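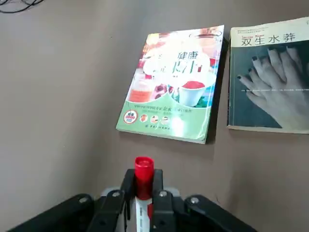
Why did we show the arm each task by hand before trying remote control?

Hand guiding needed no extra hardware, and a new person could record a usable run on the first afternoon. Remote control came later, once we knew which motions mattered.

Project report, group Skostora
Submitted 2018-05-06

1. Task

The arm picks up a small upright object, carries it past other items and sets it down on a mark. Two paperbacks leaning side by side serve as the background in part of the set. The wrist camera records the whole run together with the joint angles.

2. Recording

In April we recorded 166 runs, all started from the same rest pose. For hand guiding, one person holds the arm behind the wrist and a second works the gripper from the keyboard. For remote control we used the Quinlan handset, which moves the gripper tip in small steps. Dionysis Tzavaras wrote the script that lines up the camera and joint data.

We threw out 27 runs. Most had a hand in view of the camera — a problem only with hand guiding. The others had gaps in the joint log.

3. What we noticed

Remote runs were slower and had more pauses, mostly just before the fingers closed. Hand-guided runs were smoother but differed a lot from person to person. Trimming the pauses took roughly 13 hours, far more than planned.

4. Still open

The place step is weak in both sets. Glare on shiny covers also changes with the time of day, and we have not tested with the blinds down.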